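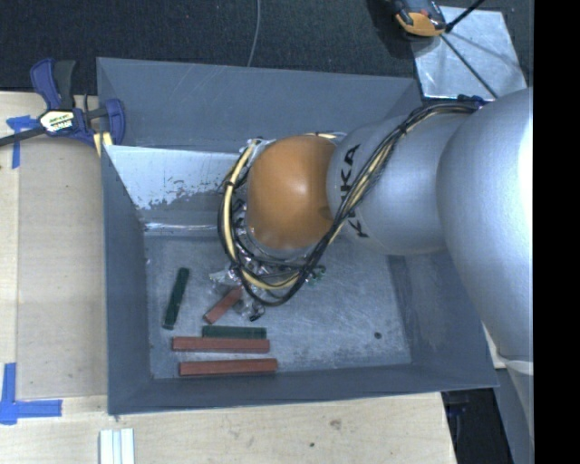

Prarnley Compares Two Grippers for Bin Picking

December 23, 2020

The Prarnley Institute has completed a comparison of 2 robot grippers intended for picking parts out of open bins. The work was carried out by the Institute's handling laboratory in partnership with Trandidix, which supplied one of the grippers, and Cormier, which supplied the other.

Testing began in November. Each gripper made 2000 pick attempts with the same robot arm, controller and fixed camera. The bin was refilled by hand at set intervals, and the blocks were placed in 12 starting layouts agreed on in advance by both suppliers. Several layouts put blocks side by side or close to the bin wall, where a gripper has little room to close.

"Our members have asked for results they can compare directly," said Chantal Kennedy, director of the Institute. "Both companies agreed to the same rules before the first run, and both will receive the complete logs."

Radomir Vasić, who led the tests, said that most of the missed picks occurred near the walls and corners of the bin. Cable routing at the wrist also required attention. The laboratory changed the path of the cables once, after which the first seven layouts were repeated for both grippers so that all results would be based on the same setup.

The Institute will not name a preferred product. Its report will list pick rate, cycle time and dropped parts for each layout, together with the controller settings used. Shamim Bangash is preparing the report, which will be sent to member companies first and then posted on the Institute's website.

A second round of tests will compare cameras while keeping a single gripper in place. Companies wishing to submit equipment should contact Réjean Bélanger in the Institute's industry office.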